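December, after 11 at night

Home late again and too wound up to sleep, so I'll write it down while I'm still mad about it.

The right gripper let go again today. It wasn't a slip or a sag. It was closed on the sponge, I had my fingers where they belong, and the jaws just opened. Then about a second later they shut again, hard, with my other hand not far off. That's the part I keep going back to. Dropping a sponge hurts no one. Jaws that close when I haven't asked them to are a different matter, and I said so, and I was told it would be "looked at in the next round."

I've heard about the next round before. At Jodside we had a next round for the cart brakes that lasted most of a year.

The job itself couldn't be simpler. A gripper in each hand, a basket on the table, a sponge that goes in the basket and comes out again. Besnard wants the moves smooth and all alike so that the arms at Urnbridge can learn from them. I do it over and over, and at the end of the day the Preveo software gives us a number. Today's number was 1,987 good moves since the start of the job, and everybody was very pleased with it. I asked how many of those had the jaws doing something I hadn't told them to do. No answer. The software doesn't have a box for that.

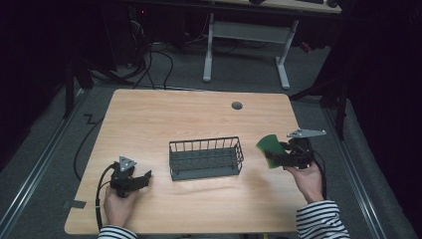

So I started keeping my own tally on the back of the shift sheet. Three times today that I'm sure of, all on the right hand. Two of them were that quick open-and-shut, and the other was a slow creep open, like the thing was getting tired. The left one behaved itself, but I don't trust the left one either. Same maker, same parts, same glue for all I know.

Trí Cao came by before lunch and I made him stand there and watch. Of course it worked perfectly for him. He's a decent guy and he does listen, but he has a way of nodding that makes you feel you're reporting a ghost. His idea is that my grip is drifting over a long shift and I'm easing off without knowing it. Fine, maybe. I do get tired, my wrists are shot by mid-afternoon. But easing off doesn't explain the jaws snapping shut afterward. I asked him about that twice and he went back to talking about my wrists.

He had me do an open and hold. Jaws wide, nothing in them, stay over the table and wait. If they moved on their own we'd have it.
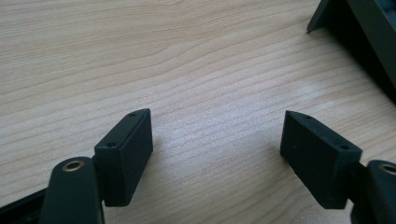
Open and hold, pads over bare wood.

Waited. My arm ached. Trí looked at his watch, then at me, then at the laptop. Nothing happened while he was there, naturally, and he wrote "could not reproduce," a phrase I would like to have banned from the building. It sounds like a finding. All it means is that he had a meeting.

I asked if we could swap the cable from one gripper to the other and see if the trouble moved with it. Seems like the first thing anyone would try. My dad would have done that with a lamp. But swapping cables means doing the setup over, and doing the setup over means the numbers before and after don't match, and Urnbridge doesn't like it when the numbers don't match. So we have a fault that we won't chase because chasing it would mess up the record of how well things are going. I said that out loud. Maybe I shouldn't have.

After lunch (cold rice, forgot my fork, ate it with a coffee stirrer) I did the open and hold again by myself.
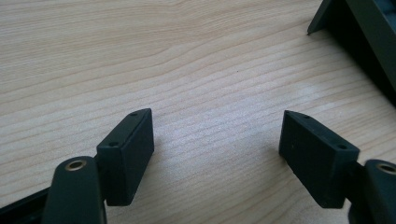
Open again, nothing between the pads.

I don't really know what I was hoping for. If it happened with just me there, it would be my word again. If it didn't, that would be one more mark on their side. I looked at the little brass rings in the arms, where everything turns, and tried to decide if there was play in them. I think there might be a bit on the right. I'm no mechanic and I was looking for something to be wrong, so I'm not putting it on the sheet.

What bothers me more is what comes after us. Say the arms at Urnbridge do learn from all this. The arms don't know which parts were me and which parts were a bad cable or a loose pin. They get the whole pile. Somebody at Besnard told us that with enough good moves the bad ones "wash out." I'd like to see the person who tested that, and I'd like to know what they were standing next to at the time. A pad letting go over a basket is funny. A big arm in a warehouse doing the same quick open-and-shut with somebody reaching in, not so much.

And there's no stop button on these. I did ask. You take your fingers out and put the thing down, that's the stop. Trí said the force is low. How low? Roughly a firm handshake, he said. He hadn't measured it. I have had some handshakes I didn't care for.

Went back to regular moves for the rest of the shift, because that's what they pay for.
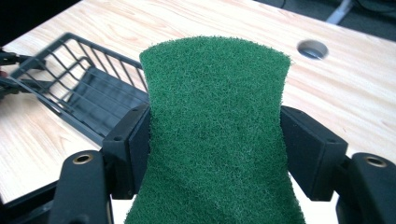 Green pad in the jaws, basket off to the left.

I've started keeping my free hand farther back than I was shown, and I noticed it makes my moves look stiff, and I expect somebody will mark me down for it. Let them.

Things I want to do tomorrow. Write up the open-and-shut properly, with times, and send it to Trí and to whoever is above him at Besnard, so that it exists somewhere other than my shift sheet. Ask again about the cable. Ask who decides when a gripper gets pulled, because I have asked three people now and each one named one of the others. Bring a fork.

If the answer is still the next round, I'm going to say I won't run the right one until somebody opens it up. I've been practicing that in my head the whole ride home and it sounded pretty good around the bridge and pretty weak by the time I got to the door. We need the money through January.

Wrists hurting. Going to soak them and go to bed.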